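2023-05-23

Finished Gakine last night, well past the hour when a sensible person puts the lamp out, and I've been grinning about it all day. I have to get some of this down before it fades!

So, it's a love story, and the two of them run rival ferries across the same stretch of water. Khalaf is the island where all of it happens, tiny and windy and full of people who know everybody's business (I could have read another hundred pages of just the gossip at the bakery). Tirza has come home to take over her mother's boat. Anselm has the newer boat and the better dock and, of course, the better hair. They used to be friends, then something went wrong at a wedding, and we don't find out what until chapter 6. I guessed wrong, and I was so happy to be wrong.

What I loved most is how slow it is. They don't even touch hands until the storm, and by then I was practically yelling at the book. And the letters! Her mother's old letters turn up in the engine room, and I thought, oh no, here comes the big family secret, but they're mostly about money and bad weather and what to plant. Then there's one line about the smell of diesel on somebody's coat and I had to put the book down for a minute.

Wian Joubert wrote it, and I think it's his second. The first was Hotura, which I read in July when I was stuck at my sister's with a cold, and I remember liking it but losing track of all the cousins. This one is so much surer of itself. He lets people be funny without stopping to tell you they're funny. Anselm's grandfather gets maybe two pages in total and I'd know him anywhere.

Gripes, to be fair. The part in Itbridge, when Tirza goes to the mainland to see about the loan, drags a bit. I wanted to be back on the water, and so did she, so maybe it's meant to feel like that, but three chapters of waiting rooms is plenty. And the ex turns up too late to be a real threat. I never believed for one second she'd go back to him. He irons his jeans.

It's a fat paperback, 732 pages, and I did it in five evenings, so that tells you how much I minded the waiting rooms. I've already texted Dena that she's getting it next. She'll say she doesn't read romance, and then she'll keep it until Christmas like she did with the lighthouse one.

Oh, and the ending. I won't write it here in case she ever picks this up (hi Dena), but the last crossing, with both boats out and the radio going back and forth between them, is about the best closing chapter I've read in ages. I went back and read it again this morning over toast, and then I read the wedding chapter again too, now that I knew what he'd been trying to say to her by the coat rack. It's all there the first time! I just went sailing right past it.

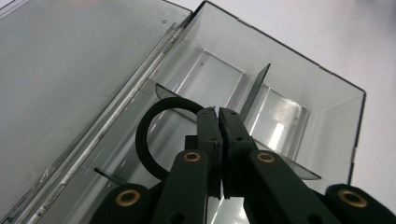 I want to go back to Hotura now and see if I missed that much in it as well. This time I'm going to write the cousins down on a bookmark as they come in.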